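Chapter 3
Why We Drink What We Drink: Habit, Price and Taste

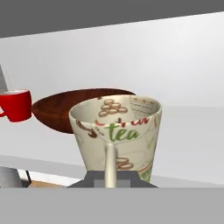
Figure 3.1 A tea mug, printed with the word "tea" and drawings of biscuits or cookies.

I grew up in a coffee house. I don't mean a café, I mean a house where the pot went on before anyone's shoes did, and where tea was something you were given when you had a fever. Then, at 19, I took a summer job in the office of a small shipping firm in Flindgate, and everybody there drank tea. By the end of August I was on four cups a day and had opinions about milk.

Did my taste change that summer? Did the price of anything change? Coffee cost the same in Flindgate as it did back home (I checked, I was broke!). So if you had drawn my demand for tea in June and again in August, you'd have had two very different lines on your graph, and you'd want to know what moved the second one.

In Chapter 2 we kept things simple and let price do all the work. Price goes up, people buy less, we slide along the curve and go home happy. Now we're going to let the whole curve move. Income can shift it, and so can the price of something else you might buy, and so can the people at the next desk – economists tend to file that last one under "tastes" and hurry on, but I'd like to spend a little time there.

We'll work with two made-up towns, Zaris and Lill. Each has one grocery store, and each store sells a tea called Altel in boxes of the same size. In Zaris the store sells 300 boxes a month. Then the price of coffee goes up, the price of Altel stays put, and sales climb to 330. That's a rise of 10 percent, and it's our first look at substitutes. Lill is messier, and I'll hold it back until Section 3.2, when you've had some practice with the graphs.

Before you read on, grab a piece of paper and write down what you drank yesterday, with a guess at what each drink cost. Keep the list somewhere safe. We'll need it for the exercises at the end of Section 3.1, and again when we get to income.

3.1 When the Whole Curve Moves

Start with the graph from the end of the last chapter, price up the side and boxes along the bottom.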